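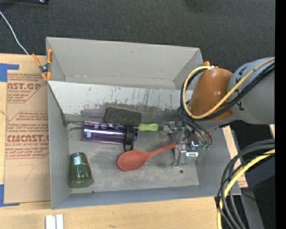 Shared workshop's sorting arm learns to leave the spoon till last

11/01/2021

The robot at the Brennan Street workshop has one job, and it is a job most households assign to a nine-year-old. It takes things out of a bin and puts them somewhere else. After five months of evenings and a quantity of takeout that members decline to discuss, it now does this well enough that they have agreed to let the neighbors watch.

The project is called Civer, a name Clodagh Doherty says she picked off a misprinted invoice. Doherty repairs commercial dishwashers by day. She bought the arm secondhand in April from a packaging plant that was closing, for $880, and had it delivered before asking the other members whether they wanted one.

"I asked them while it was being unloaded," she said. "That counts."

The workshop has 17 paying members, and its interests until this spring ran mostly to bookshelves and one long-delayed canoe. The canoe has been moved to the rear wall. Its builder, Declan Mac Suibhne, has taken this in good spirit and now writes most of the arm's software, on the theory that the sooner the thing works the sooner he gets his floor back.

The rules of the exercise are simple. Objects go into a big gray bin in no particular order, and the arm has to pick them out one at a time. The current load is whatever came out of people's kitchens and bags: a red spoon, a purple bottle, a green tumbler, a tool with a lime-green handle. Members are invited to contribute anything that won't leak, shatter or be missed.

The bottle was expected to be the hard one, being see-through and inclined to roll. It gave them a bad week in the summer and has been fairly cooperative ever since. The spoon is another matter. It lies nearly flat, it offers very little to hold, and if the fingers close a touch too high they close on air. For much of August the arm would make a confident trip down to the spoon, shut its gripper beside it, rise, travel across the table and set down nothing at all with great care.

"It was so polite about it," said Eimear Ó Conaill, who keeps the test log. "You felt bad writing down a zero."

The fix was partly in the software and partly in aiming for the handle end. Mac Suibhne also changed the order of business so that the arm goes for bulky objects first and comes to the spoon when there is less in its way. Ó Conaill's last full test had 90 attempts in it, spread over two nights, and the arm failed on five. Four of those were the spoon. The fifth was the tumbler, and she has marked it in the log as "my elbow."

The rest of the setup will look familiar to anyone who has built something in a garage. The panel across the inside of the bin keeps the objects up front, where the arm can get at them, and a spring clamp with orange handles grips the rim where it meets the side. Doherty describes the clamp as temporary. It has been temporary since July.

There is also a sheet of acrylic on the table, still in its brown paper, intended for a guard along the side where visitors will stand. Kieran Ó Dubhghaill has volunteered to cut it and has measured for it three times, getting three answers. He would like it known that the table is the problem.

Not all the members are converts. Orla Ó Ceallaigh, who makes chairs, points out that the arm takes longer to empty the bin than she does, and that she also knows where the spoons go. She has nonetheless been seen on two occasions staying past closing to watch it, and on one of them she clapped.

A bigger question is what the thing is for. Doherty would like it to sort the workshop's offcuts and loose hardware, which currently live in a heap near the door. Mac Suibhne wants it to hand him sandpaper. A vote in the spring produced a tie and an argument, and the matter was put off until the arm could pick up a spoon, a condition that seemed very safe at the time.

The open evening is set for later this month, once the guard is up. Admission is free. Visitors may bring one object each for the bin, and Ó Conaill asks that it please not be another spoon.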